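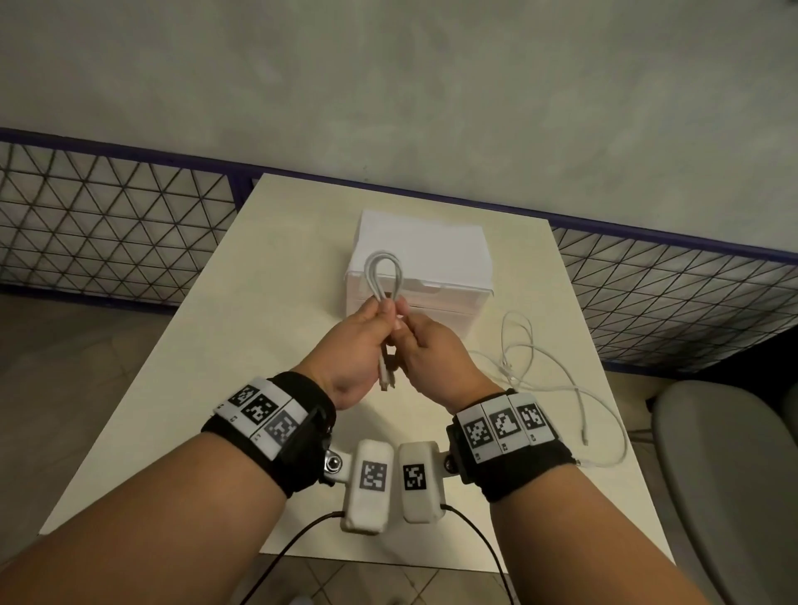 Student Projects > Home Organization > Final Report

Project Drasten: Sorting Out My Cables
2018-04-09

I picked cables for my project, and my roommates thought that was hilarious until they needed a charger. We moved in back in September and everything with a plug on it went into one bag in the hall closet. By spring you couldn't pull out one cord without three others coming along for the ride!

My question was pretty simple. If every cable gets its own coil, do we find things faster? I timed myself looking for one particular cord in the old bag and it took me 491 seconds, which is kind of embarrassing to put in a report. I did stop once for a snack (I left that in the total, it seemed fair).

For the work itself I cleared off a table and kept to white cables first, because those are the ones we always mix up. My steps went like this: find an end, hold on to it, follow the cord back with the other hand and work out the loops as you go. Going in from the middle of the tangle is a trap. I did it anyway, more than once, and made it worse.
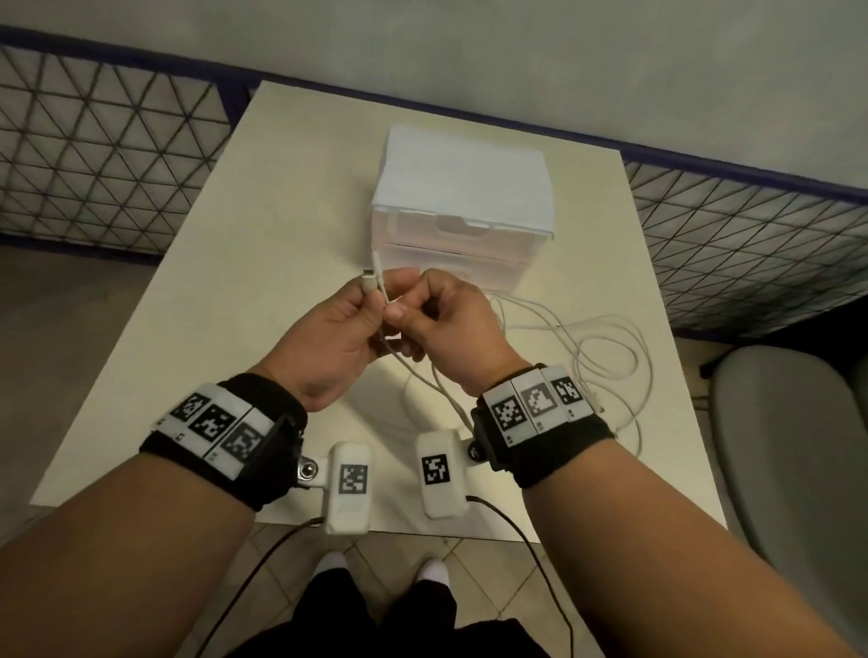

Starting from the plug end of a thin white cable, next to the drawer box.

Coiling was harder than I expected. My first try was wrapping the cord around my fingers really tight, and it sprang open as soon as I let go. Bigger, looser loops worked a lot better for me. I also tried the Halás wrap, a name from our class handout where you flip every second loop over, and I like it for long cords but on short ones it's more trouble than it's worth.
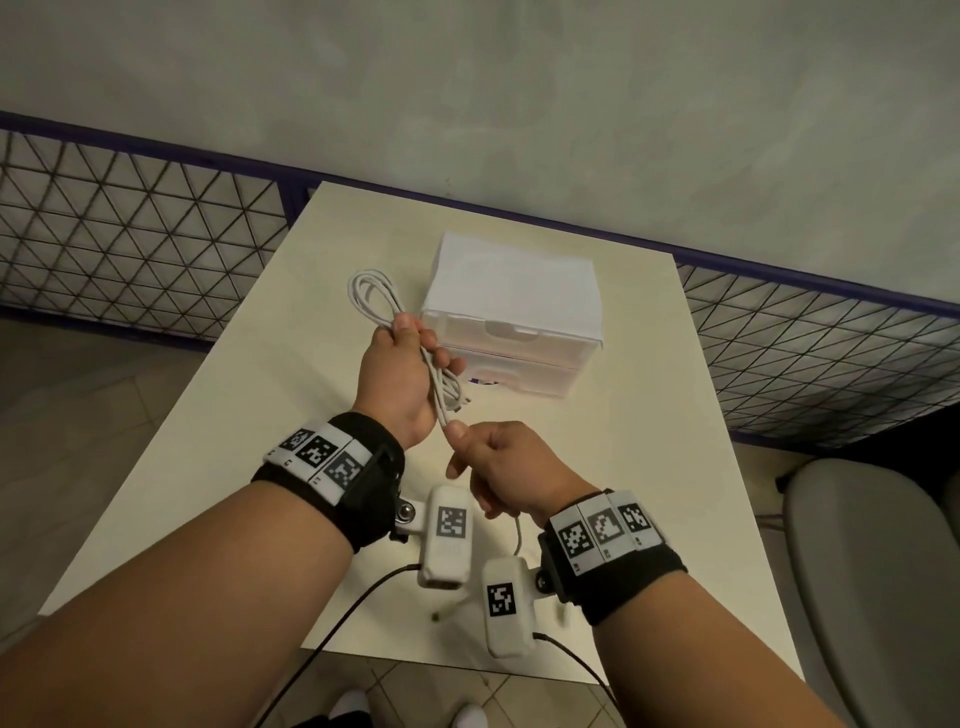 I got through 18 cables over one weekend. The ones we use every week went in the top drawer and the odd ones went underneath, and anything I couldn't match to a device went in a bag marked Otach, after our street, to ask the neighbors about. When I timed the same search again I was done before I'd really gotten going, so I'm calling that a yes.

Next I want to do the black ones, and I still need better labels. The paper ones keep sliding off.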